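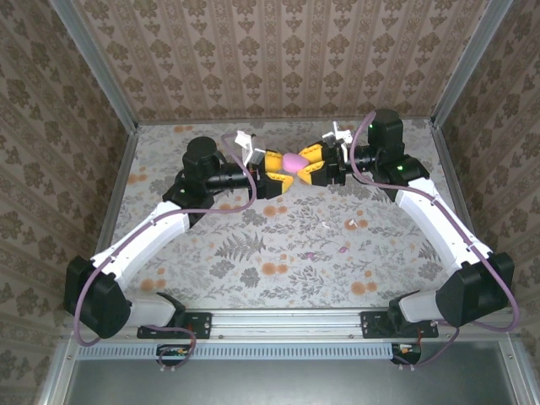
3.2 Dough preparation and resting time

All doughs were made from a single lot of medium-strength wheat flour supplied by the Arruda mill and stored at room temperature in closed bins. The base formula contained flour, water, salt, fresh yeast and olive oil, with boiled and riced potato added to the test doughs in place of part of the water. Potatoes were cooked in their skins, peeled while warm and passed through a ricer before weighing. The water held by the potato was taken into account when the formula was set, so that total hydration was the same in the control and test doughs.

Mixing followed the procedure given by Azevedo in her earlier work on enriched flatbreads, with one change. Conceição Azevedo added the salt at the start of mixing, whereas in the present study it was held back until the dough had come together. Early trials at the Hestside bakery had shown that potato doughs tightened too quickly when salt was present from the beginning, and the bakers there found them hard to stretch.

After mixing, each batch was divided and assigned to a short rest or a long rest. Short-rest doughs were left covered on the bench for 4 hours. Long-rest doughs were held in the cold room for 47 hours and then brought back to bench temperature before shaping. Two bakers shaped all of the pieces by hand, and neither was told which formula was in use – although the faint yellow color of the potato doughs may have given some of them away.

3.3 Baking and tasting

Pieces were baked on stone in a Prenora deck oven. Loss of weight was recorded after cooling, and crumb firmness was measured on the same day and again the next morning. A total of 2,182 tasting forms were collected during the open sessions held in May at the Jovov market hall. Forms that left out the question on texture were kept for the analysis of flavor only.

Figure 2 shows the course of crumb firmness for the control and potato doughs over the storage period. The potato doughs were softer at both readings, and the gap widened overnight. Resting time had a smaller effect than the formula. Tasters described the long-rest crusts as crisper and slightly sour, and this was true with or without potato.

Figure 2. Mean crumb firmness by formula and resting time, same day and next morning. Bars show standard error.

The preference for long-rest dough was weaker among tasters who reported eating pizza less than once a month. The point is taken up again in Section 4, together with the results for toppings.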